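Talks > Members' evenings > Notes and handouts

14 shares 3 comments

Speaker notes: The open day at Stukska, Billham

Slide 1. Title

Say hello, say who I am. Thank Primton for the hall and the projector. Mention that I went as an ordinary visitor and paid my own train fare. Talk is 25 minutes, then questions.

Slide 2. Why I went

I repair and resell old office computers. Last year 790 machines came through our workshop in Primton, nearly all of them desktop towers. Every one gets opened by hand. Memory out, drives out, processor out if it's worth having, then the rest goes in the metal cage.

Stukska had put a notice in the trade newsletter saying they were working on robot disassembly and were opening the doors for a day in March. I wanted to see how near it was to being any use to a shop our size.

Slide 3. The building

It's an old Danzer warehouse on the edge of Billham. Go in by the side door, the front one is for deliveries. Around 2,000 square feet on the ground floor, with offices upstairs that we weren't shown. Tea in the corridor. Visitors went round in groups of 8.

(Don't spend long here. Last time I gave a visit talk I used up ten minutes on the car park.)

Slide 4. Who showed us round

Clotilde Hamel runs the demonstrations. She used to repair laboratory equipment and she knows what a stuck screw is like. She asked us to hold questions until the arm was parked, and most people managed it.

Her opening point, which I wrote down: the arm can repeat a movement all day, but used computers don't repeat. Two towers with the same model number arrive with different cables, different drives and different amounts of fluff.

Slide 5. What they are trying to do

Read out the list of jobs in the order she gave them:

- memory modules
- drives
- plug-in cards
- processor
- power supply

Memory comes first on their list because it holds its value and is easy to sort. Power supplies are last. They're heavy, the screws are on the outside of the case and the cables go everywhere.

They have 269 cases set aside for trials, bought as one lot from a college. Ask the room if anyone has ever bought a college lot. Pause for groans.

Slide 6. The demonstration

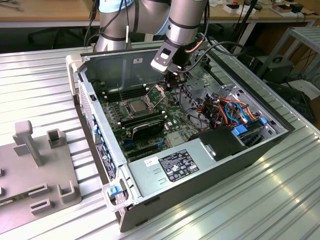

The group stood behind a yellow line and Clotilde talked us through it from the control desk. The first thing I noticed was the pace. I'd expected something quick, like the car factory films. It moved at about the speed I'd use if I were showing a new starter, and slower still once it was down among the parts.

She said they run it slowly on open days and somewhat faster the rest of the time. She wouldn't give a figure for the faster speed.

Wiring was what she talked about most. A person pushes a loose cable aside with the back of a hand and doesn't think about it. For the arm, moving a cable is a separate job that has to be planned, and the cable may spring back afterwards. At present a member of staff ties back the worst of it before a trial starts. I asked if that counted in their timings and she said no, it was recorded separately.

Slide 7. Questions from the group

What happens if it drops something? It stops and a person fetches it.

Can it tell a good part from a bad one? No. Testing is done afterwards, on a bench, in the same way we do it.

What would one cost? No price. They don't sell them and have no date for doing so.

Does it do laptops? Not at the moment. Too much glue.

Slide 8. What I took from it

For us, nothing to buy yet. I did come back and change our own order of work so that memory comes out before drives, which has saved some reaching about. I've also started sorting incoming towers by case type before anyone picks up a screwdriver.

Stukska would like to hear from shops willing to log what they find inside each machine. There's a sheet for it on the table by the door. Takes a minute or two per tower.

Slide 9. Questions

Leave the Stukska address up on the screen. If anyone asks about the next open day, it's planned for October, mornings only, and you have to book.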